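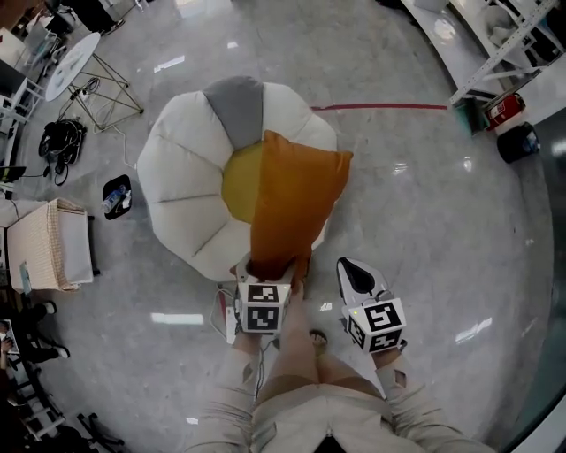 4.2 Soft furnishings

The vendor's brochure for the Conov hand-held capture kit promises "any object, any room, no setup," and we took the soft-furnishings tasks as the fairest place to test the first of those claims. Cushions and pillows do not hold a fixed shape, they cover whatever is holding them, and they are common in the homes the kit is sold for. Figure 3 is taken from the pillow placement task, in which the operator arranges a throw pillow on a floor cushion using both grippers. The left gripper has the lower corner of the orange pillow, and its jaws cannot be seen where they meet the fabric. The marker cube above them stays in plain view. The Conov software reports a gripper pose from the cube and a jaw opening from the handle, and from these two numbers it infers a grasp. With a rigid object that inference is reasonable. With a pillow it is a guess, as the same jaw opening can mean a firm hold on the seam, a loose fold of cover, or a finger pushed into the filling with nothing held at all.

Figure 3. Pillow placement on a segmented floor cushion, view from the operator's head. Both grippers carry a marker cube; the left is in contact with the pillow.

We recorded 100 episodes of this task at the Prurnthorpe site, split evenly among 4 operators, so that each contributed 25. All had finished the vendor's training course before the first session. Episodes were labeled twice, once by the automatic grasp labels that come with the Kombo processing service and once by hand from the head view. The service is billed separately from the hardware, a point that is easy to miss in the price list. We kept the default settings throughout, on the grounds that a buyer would.

The automatic labels were at their best during approach and release, when the fingers were clear of the fabric. They were at their worst during the part of the task anyone would want to learn from. Kombo marked a grasp as "stable" whenever the jaw opening stopped changing, including in episodes where our labelers saw the pillow sliding out. We raised this with the vendor in November and were told that a fabric mode was planned. We have not seen it and do not assume it exists.

The claim about rooms fares a little better. Prurnthorpe has a polished marble floor that throws back the ceiling lights as hard bright patches, and we expected the tracking to suffer for it. Losses of the marker cubes did occur, though we could not tie them to the reflections with any confidence. More of them came when an operator turned a wrist far enough to present a cube edge-on, or reached across with one arm and hid the other cube behind it. The vendor's advice is to "move naturally and keep the cubes visible." We found these to be two separate instructions. By the end of the sessions our operators had settled into a stiff, forward style of reaching that tracked well and looked very little like a person tidying a seating area.

"No setup" we consider plainly wrong. The left unit in Figure 3 trails a thin white cable across the floor, and managing cables took up part of every session we ran. The brochure photographs show none. Operators learned to step over them, and that habit is now part of the data too.

For comparison we ran a shorter set with the older Cleder kit, which has no automatic grasp labels and makes no claims about fabric. Hand labeling took the same effort per episode as before. The resulting labels were as usable as our hand labels from the Conov recordings, and we could find no benefit in the newer kit for this task beyond a more comfortable handle. Two of the operators preferred the Cleder trigger all the same.

We do not argue that the Conov hardware is poor. Pose data in open space were clean, and Section 4.1 gives its results on boxes and bottles, which are good. Our objection is to the word "any." A buyer who plans to work with bedding, clothing or upholstery should budget for hand labeling of contact from the start, and should ask to see raw episodes with fabric in them before signing for the Kombo service. We asked twice and were sent the same demonstration with a mug.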